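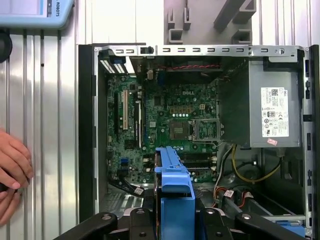

*파란 드라이브 캐디를 문 그리퍼. 뒤에 DELL 보드랑 노란 케이블도 보이죠.*

2025년 5월 9일

이번 주는 거의 내내 해체 셀 앞에 쪼그리고 있었어요. 중고 데스크톱에서 드라이브를 빼내는 셀인데, 우리끼리는 그냥 '해클리(Hakley)'라고 불러요. 비타드(Bitard) 현장에 보내기 전에 손볼 게 아직 한참 남았습니다 ㅠㅠ

제일 오래 붙잡고 있던 건 그리퍼 링크였어요. 캐디를 잡을 때 자꾸 한쪽이 먼저 닿더라고요. 처음엔 당연히 좌표 문제인 줄 알고 티칭 포인트만 하루 종일 고쳤어요. 0.5mm 왼쪽, 다시 오른쪽, 또 왼쪽... 그런데 고라즈드(Gorazd Babić)가 와서 링크를 손으로 슬쩍 흔들어 보더니 "이거 유격인데?" 하고 가 버렸습니다. 풀어 보니 정말 안쪽 링크 부싱이 닳아 있었어요. 하루가 그렇게 날아갔죠.

부싱은 미하일류크(Mykhailiuk)에서 받아 둔 예비품으로 갈았고, 나사는 전부 새로 조였어요. 나사풀림 방지제는 정말 조금만 발라야 해요. 지난번에 듬뿍 발랐다가 링크까지 뻑뻑해져서 다시 다 닦아냈거든요. 조인 다음에는 유성펜으로 표시선을 그어 둘 생각입니다. 점검할 때 선만 보면 되니까 편해요.

그다음은 손목 카메라 보정. 케이스 안쪽에 번쩍거리는 금속이 많아서 조명을 조금만 세게 틀어도 레일이 하얗게 날아가요. 노출을 800으로 내리니까(이 카메라 설정값이라 단위는 저도 몰라요) 레일 구멍이 제대로 잡히기 시작했어요. 캐디는 파란색이라 색으로 찾으면 쉬울 줄 알았는데, 보드에 파란 커넥터가 또 있잖아요! 처음 돌렸을 때 로봇이 아주 당당하게 그쪽으로 내려가길래 정지 버튼을 눌렀습니다. 그래서 지금은 색이랑 크기를 같이 봐요.

접근 높이는 작업판에서 215mm로 잡았어요. 더 낮추면 사이클은 빨라지는데 케이블이 무섭더라고요. 케이블은 기종이 같아도 케이스마다 휘어 있는 모양이 제각각이라, 어제 되던 경로가 오늘은 선에 걸려요. 코스텔(Costel Stojanovska)은 케이블 누르는 지그를 만들자고 하는데 저는 아직 반대. 지그가 늘면 그것도 누가 닦고 조여야 하는데, 그 누가가 보통 저라서요.

혹시 비슷한 걸 만지는 분들 참고하시라고 요즘 제가 시작 전에 보는 것도 적어 둘게요.

- 손가락 링크를 전원 끈 상태에서 흔들어 보기
- 링크 나사 표시선이 어긋났는지 보기
- 카메라 렌즈 닦기 (케이스 먼지가 진짜 많아요)
- 빈손으로 느리게 한 바퀴
- 캐디를 물린 채로 비상정지 눌러 보고, 떨어뜨리지 않는지 확인

마지막 항목은 9월에 바스타우(Vastau) 쪽 시연을 준비하다가 넣었어요. 그때 정지를 눌렀더니 그리퍼가 스르륵 열려서 캐디가 보드 위로 툭. 다행히 버릴 보드였지만 심장이 같이 떨어졌어요.

사이클 카운터는 퇴근할 때 1038이었어요. 부싱을 갈고 나서 0으로 돌려놓는 걸 깜빡해서 새 부품이 몇 번 움직였는지는 로그를 뒤져야 합니다. 내일 할래요. 파지력도 지금 3단계인데 한 단계 낮춰 볼지 고민 중이고요. 캐디 옆 탭이 생각보다 잘 휘어서 조금 신경 쓰이거든요. 혹시 이런 플라스틱 캐디를 잡을 때 손끝에 고무 패드 붙여 쓰시는 분 계시면 두께 좀 알려 주세요!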